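Budget matos, suite (et pas fin)

Publié en octobre, classé dans : atelier, sous, robots

Vite fait parce que j'ai un devis à renvoyer avant 18 h et que j'ai promis de raconter où j'en étais. Donc. L'achat de l'équipement pour le pliage. Toujours pas tranché.

Rappel pour ceux qui débarquent : petit atelier, du textile à trier et à plier, et l'envie d'automatiser un bout de la chose sans y laisser la chemise (pardon). L'idée c'est d'enregistrer les gestes à la main avec une pince, d'entraîner là-dessus, et de n'acheter un bras qu'ensuite. Les pinces on les a. Le bras non. Tout le reste du billet parle du reste, c'est à dire de l'argent.

Trois pistes au départ, une de moins ce matin.

Larby. Bras correct, doc correcte, délai pas correct du tout. Le commercial m'a rappelé deux fois pour me dire qu'il me rappellerait. Et le contrôleur est en option !! Un bras sans contrôleur, c'est un portemanteau. Rayé.

Drodska. Plus cher à l'achat mais tout est dedans, pied compris. Garantie de 2 ans, retour atelier à leurs frais la première année. Après c'est pour nous, et le transport d'un truc pareil, aïe. J'ai demandé le prix d'une intervention sur place. Pas de réponse pour l'instant.

Trurkus. Location avec option d'achat. 800 euros par mois, bras et contrôleur, sans engagement après le premier trimestre. Sur le papier c'est ce qui me va le mieux. Sauf que la caution n'est pas sur le devis, elle est dans les conditions générales, page du fond, petits caractères. Demandé qu'ils la remettent noir sur blanc. J'attends.

Ce que j'avais oublié dans ma première version du tableau, et qui fait mal quand on additionne :

les patins souples des doigts de pince, ça s'use, compter un jeu d'avance. 38 euros la paire chez Ogundipe, port en plus
les marqueurs à réimprimer et recoller
le stockage. Les vidéos prennent une place folle, j'avais mis un disque, il en faut un deuxième pour la sauvegarde
l'éclairage, j'y reviens
l'assurance, qui veut une facture à notre nom et pas un contrat de location (à creuser, parce que du coup Trurkus…)
mon temps. Ligne vide. Je la laisse vide, ça me déprime

Les vêtements par contre, presque rien. Un lot de 100 pièces de fin de série, polos, tee-shirts, quelques sweats. Je voulais des couleurs franches et des cols. Les cols c'est l'enfer, un tee-shirt à plat ça va tout seul à coté. Si ça passe avec un polo je suis prêt à signer.

Et la table. On m'a conseillé un plan de travail neuf, noir mat, hors de prix. Non. On garde le bois clair.
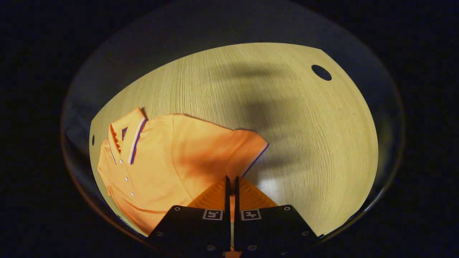 Le polo orange sur la table, pince en main. La grosse ombre : d'où la ligne éclairage.

Bon, l'éclairage justement. Avec la pince et le bras au-dessus du tissu, l'ombre tombe en plein sur la zone qui m'intéresse et l'orange vire au rouge. D'un autre coté c'est presque blanc tellement ça tape. Deux solutions : deux panneaux diffus de part et d'autre, ou un grand au plafond. Le plafond est trop haut, il faudrait une potence, et la potence coûte plus que le panneau. Ce sera donc les deux panneaux, sur pieds, d'occasion si j'en trouve. Si quelqu'un en vend, mail, merci.

Autre question de sous, est-ce qu'on prend une seconde pince complète ? Pour l'instant je dis non. À une seule main on peut déjà attraper, tirer, rabattre une manche. Pour plier proprement il en faudra deux, je sais, on me l'a assez écrit en commentaire. Mais deux mains enregistrées ça veut dire deux bras à la fin, et là le budget part en fumée. Chaque chose en son temp.

Planning, sous réserve :
commande patins + disque cette semaine
réponse Trurkus sur la caution, sinon je relance
panneaux avant la fin du mois
décision bras en novembre, pas avant, même si Drodska me fait une « offre valable 48 h » comme la dernière fois

Les commentaires sont ouverts, surtout si vous avez déjà loué chez Trurkus ou rendu un bras en cours de contrat. L'état des lieux de retour, comment ça se passe, ils sont pénibles sur les rayures ?

Je file, le devis.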